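Search tips, rooms, products
Go

Getting a bedroom ready for a robot: what we picked up at the Jostia open day
By Fongchan Noiphan
December
2 minute read

Jostia opened its training flat to visitors on Monday and I went along with my neighbour, Edeltraud Grabner. We were given 20 minutes in each room. The bedroom was the most useful, as the job there was plain tidying, and most of what the staff told us applies whoever does the picking up.

Clear the floor beside the bed first. Pongsak Wattanapong, who ran the bedroom session, does this before he makes the bed, so that he isn't treading on things while he pulls the duvet straight.

Give slippers one fixed place. In front of the nightstand works well. Set them side by side with the openings facing up and the toes pointing the same way. A slipper lying on its side is slower to pick up, for a gripper or for anyone with stiff hands.

Move cables before you start. Run them along the skirting board and hold them with clips every 25 cm. Loose flex on carpet catches feet, wheels and vacuum cleaners alike.

Leave a clear gap between the bed and the next large piece of furniture. If you can't walk through it carrying a full washing basket, shift something.

Keep bedding off the floor. A duvet that hangs too low hides socks and slippers. Pull it up level on both sides and fold the top back once.

Empty carrier bags should go in a drawer. Thin plastic slides off seats and is awkward to grip. Edeltraud folds hers into triangles, but I just stuff them into an old tissue box.

Pick up in the same order each time: shoes, clothes, paper, then anything small. Staff said the robot was taught one type of object at a time, and I have found the same order quicker at home too.

The next open day covers the kitchen. Places are free but must be booked, and groups are limited to 4. 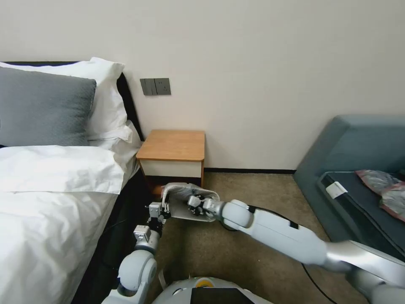

Do I need to take up rugs before a robot works in the bedroom?

Small rugs that slide or curl at the corners should come up. A large flat rug can stay if its edges are taped down or held under furniture.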